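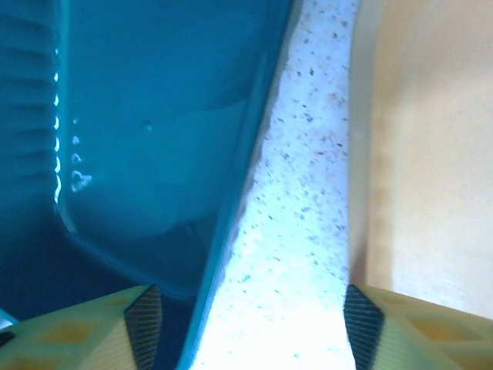 Why does my gripper stop short and report a grip fault when there is nothing between the fingers?

Most often the arm still believes the fingers are closed. The Histard controller remembers the last finger position it was given, and if the power dips in the middle of a job that memory and the real fingers drift apart.

I had this on our own arm in October and lost a good part of an evening to it, so I hope what follows saves you a bit of grief (and a cold supper).

First, press the stop button and leave it pressed. Please do this even if the arm looks quite settled, as a faulted gripper can close without any warning when the fault clears, and those pads pinch harder than you'd think. Move whatever you were picking up well out of reach.

Next, open the Cledon panel, go to Gripper, then Position, and write down the number you find there. Ours read 19 with the fingers wide open, when it ought to have been up to 3000. A low number with open fingers means you have the same trouble I had.

Now look over the finger pads. Wipe the ridges with a dry cloth and check that neither pad has worked sideways on its finger. Glória Cunha found one of hers had, and no amount of resetting would have cured that!

With your hands clear, release the stop button, choose Re-home and let the fingers travel all the way out and back. Run it 2 times. If the fault returns on the second go, switch off at the wall and check the wrist cable, particularly where it bends.

Try a light plastic tub at slow speed before going back to proper work. Celeste Calado likes to leave it on slow for the rest of the day, and I've come round to her way of doing things.

Last updated: January 27, 2025

Related
Checking the wrist cable on a Vieira arm
Setting a safe slow speed
Stop buttons: where we put ours at Flemodley
Replacing worn finger pads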